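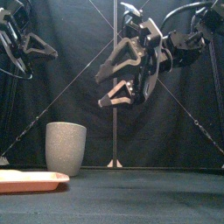
Parisa Bahrami asked under my last post whether it wouldn't be quicker to write the moves out in code and skip the demonstrations. For a fixed part in a fixed spot, yes, she's right. Our cups and dishes never land in quite the same place, so I'm still showing the robot by hand.

I drive both arms by remote control and the computer records everything I do. One run through the task is one demonstration. Since September I have saved 484 of them, and I threw away plenty in the first week. My mistake was speed. I rushed, overshot, corrected, and all the wobbling got recorded along with the good bits.

Fatemeh Fallahi took a turn last week and was better than me after 15 tries. She stops before she closes the fingers, looks at the wrist camera view, then closes. I had been going by the view from the side, and depth is hard to judge from there. 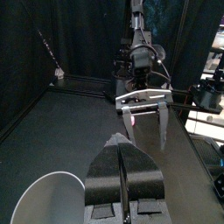 What I do differently now

I keep sessions short, seven runs and then a break. I shift things a little between runs. If I fumble a grasp I carry on and recover, and I save that run with a note. Hamidreza Farahani wants those kept apart from the clean ones, so they go in their own folder.

Next job is training on the lot.

Filed under: Robots, Workshop notes

Contact | © 2020 Giltlow | Back to top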